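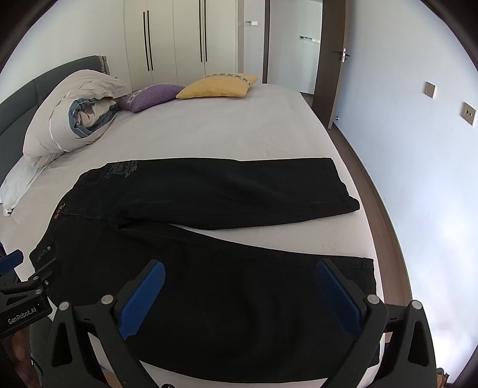 Black jeans laid flat on the bed, handheld grippers above.

Trarkar Folding Set – collection rules

Maintained by Desmond Villanueva, Beltunton. Last revised 30th June.

The set holds 400 episodes of clothes folding, recorded with handheld grippers in furnished bedrooms. These rules apply to every episode added since November.

Start with the garment spread flat and both legs or sleeves in view. Touch the cloth with the gripper pads only. If a bare hand moves the garment, mark the episode "assisted" – do not trim it.
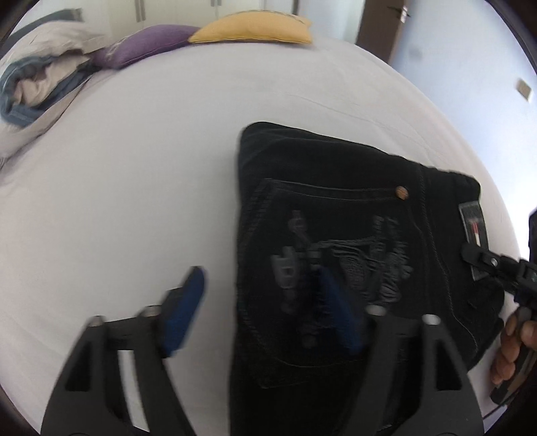
Jeans count as finished when they lie in a folded stack shape and both grippers have let go. Hold still for two seconds before you stop recording. Leave pillows and bedding where they are between takes.

Checks: a second reviewer watches 12 episodes from each batch. If more than five fail, the whole batch goes back.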